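Ten Bones

By Sandrine Huet

By the time I got my apron on, the whole early shift was already at the glass with their coffee, and Jerome Policarpio was doing the thing where he bounces on his heels. It was Tuesday, six in the morning, and Zado was going to load its first real holder at the Cabanatuan shop!

I have to explain about the bones. We make foam bones at Zandis, soft ones, in blue, green, red and yellow, and they go out to Galtar in orange holders, ten to a holder, colors lined up. I had loaded them by hand for so long that I did it in my sleep (my sister shared a room with me and can confirm). Blue behind red, green behind yellow. If you press too hard the waist of the bone folds and you have to tease it out again, and your thumbs learn how hard is too hard without ever telling the rest of you.

So when the boss asked who wanted to teach the arms, my hand was up before she'd finished. My thumbs knew something! Somebody wanted to know what it was!

Teaching, at our shop, meant I took hold of a pair of handles and did the job through the arms, over and over, 60 times on the first day and 60 on the second. My first ones were awful. I dropped a green bone and chased it all over the table with the left gripper while Jerome laughed so hard he had to go outside. But by the second afternoon there was a moment, I swear, when I stopped thinking about grippers at all and just reached. I went home and told my sister I had four arms now. She said to use the spare ones on the dishes.

And on Tuesday I wasn't holding the handles. I had them hung up behind me. Jerome counted down from three, pressed the button, and the arms bent their black elbows over the table and went to work.

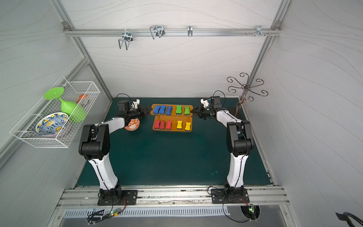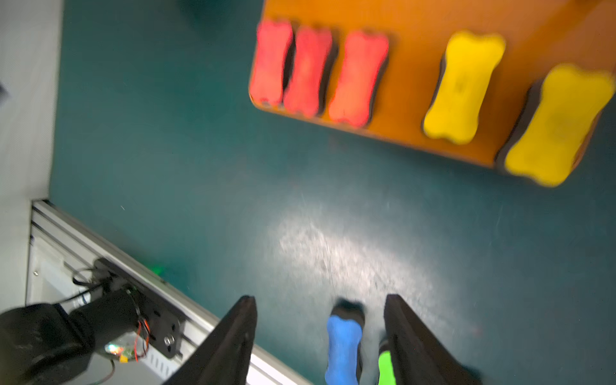 Jocelyn Navarro asked what we were all supposed to do with our mornings now. She didn't ask it meanly. She had loaded the first holder the shop ever sold, and she had a right to the question, and the whole row of us at the glass went quiet and looked at our coffee.

I started to say something cheerful. I'm always starting to say something cheerful. Then Zado went for a yellow bone and pinched it a hair too high, and Jocelyn's own hand jumped on the glass, thumb and finger, exactly where the grip should have been.

"Lower," she told it.

"It can't hear you," said Jerome.

"Then who do I tell?"

He looked at me, and I looked at the handles on their hook, and I have never been so happy to give up my seat. She didn't want it at first. She said her wrists were done with bones. I showed her how light the handles were, how you could rest your elbows the entire time, and she sat down just to prove she wasn't going to like it.

Oh, she was good! She was so much better than me! She had a way of rolling the bone in by one end first and letting the other end settle, which I'd worked beside for years and never once noticed, because when she did it with her hands it was too quick to see. With the arms it was slow and big and there it was. Jomar Saludo came over from shipping and watched her do four of them with his mouth open. "Is that how you do it?" he said. "All this time?"

"How do you do it?"

"I shove them."

"I know you do," said Jocelyn. "I've had them sent back."

We didn't settle the question of the mornings that day. Konrad Hämmerli came down from the office at ten and we put it to him properly, all of us, with Jocelyn doing most of the talking and not getting up from the chair. She wanted the teaching to be paid as skilled work. She wanted it in rotation so that anyone with sore wrists could have a turn, and she wanted it written down. Konrad said he would need to look at it. She said she'd do 100 more while he looked.

He pulled over a stool. After a while he asked if he could try, and she told him there was a list, and Jerome went to find a pen.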